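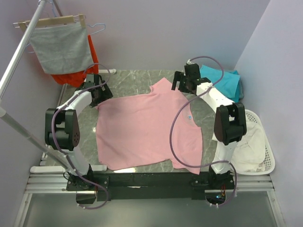
Pink tee on the gray tabletop, neckline to the right

Stainless or zinc for outdoor gate hinges? And where do you buy small lots?

gatepost_gil
Okay, so I've got a pair of driveway gates hung on strap hinges and the bolts are shot. Orange streaks all down the posts, and two of the nuts are so far gone the wrench just spins on them. I want to replace every bolt, washer and nut in one go and not think about it again for a long while. I need 30 hex bolts, M10, 105 mm under the head, partly threaded. The local hardware store sells them one at a time in a little plastic bag and the price made me laugh out loud in the aisle. Wikberg has them in A2 and A4 stainless and also hot-dip galvanized. Which would you go for? I'm maybe a mile from salt water.

rustbucket_ray
A4, done. A mile from the coast is close enough that A2 will get those brown tea stains on it within a season or two. It won't fail on you but it'll look bad, and if looks are part of why you're doing the job you'll be annoyed.

millie_threads
I'm going to disagree with Ray a bit. Are the hinges themselves galvanized? If they are, I'd stay with hot-dip galvanized bolts and big galvanized washers. Mixing stainless and zinc outdoors in salty air isn't great for the zinc. I did it on a fence and got white crud around every washer by the second winter.

rustbucket_ray
Depends on the sizes though. Small stainless bolt in a big galvanized hinge, the hinge has so much more surface that it barely notices. It's the other way around that gets you in trouble. I've got A4 bolts in galvanized brackets on my dock ramp and they've been there 8 years. Some dulling, nothing else.

millie_threads
Well, mine were pretty small bolts too and I got the crud anyway! Maybe my brackets had thin plating. I never checked whether they were hot-dipped or just the shiny kind, so take that for what it's worth.

gatepost_gil
They're hot-dipped I think? Dull gray, kind of lumpy. The gates are oak if that matters.

sawdust_supper
Oak matters a lot. The tannin in it eats plain and zinc-plated steel and leaves black stains all around the hole. That alone would push me to stainless, and I say that as somebody who is very cheap. Put a nylon washer or a smear of grease between the stainless and the hinge if you're worried about what Millie said.

One more thing, get the hot-dip nuts from the same place as the bolts if you do go galvanized. They're tapped oversize to fit over the coating. I bought ordinary nuts once and spent a whole afternoon swearing at them.

millie_threads
OK, I missed the oak. I'd go A4 on oak too. Grease the threads though – stainless nuts on stainless bolts can seize up solid when you run them on fast, and then you're cutting them off. No impact driver.

gatepost_gil
Didn't know that about the seizing, thanks. I was absolutely going to use the impact driver.

So where do people buy? Lodirard looks cheapest by a mile but it says trade packs only, and I don't need 1,000 washers.

box_of_odds
Lodirard will split a pack if you phone them. The website won't let you, you have to call, and they're best before 10 in the morning. They add a small handling charge. I got penny washers and spring washers from them that way in September and they came in paper bags with the size written on in marker, all correct.

rustbucket_ray
Had the opposite luck with Lodirard. Ordered A4, got A2, it's stamped right on the head. They swapped them but it took weeks. I use Tornard now. Costs more, never had a wrong item.

box_of_odds
Tornard's shipping is crazy on anything heavy. For bolts that long you'd pay nearly the same again in postage.

rustbucket_ray
It's a bag of bolts, not an anvil. Last one I paid was fine.

sawdust_supper
If you're anywhere near a Pană counter, go in person. They'll count out however many you ask for and you can look at the stamp on the head before you pay. The guy at mine talked me out of spring washers and into nyloc nuts for a gate, on account of it getting slammed all day. Haven't had to tighten it up yet.

millie_threads
Seconding nylocs for gates. Big flat washer on the wood side, nyloc on the other, skip the spring washer. Spring washers don't do much against wood anyway, the wood shrinks more than they can take up.

box_of_odds
I still use spring washers and my gate's fine, but whatever, they're pennies.

gatepost_gil
Pană is a 40 minute drive but I have to go that way for the dentist, so that's the plan. A4 bolts, A4 nylocs, flat washers, grease, hand wrench. Do I want the bolt to fill the hole or leave a bit of slop? The old holes are pretty chewed up.

sawdust_supper
Snug. If the holes are bad, drill out, glue in an oak dowel and redrill. Do one hinge at a time with the gate propped on blocks, or you'll be chasing it down the driveway.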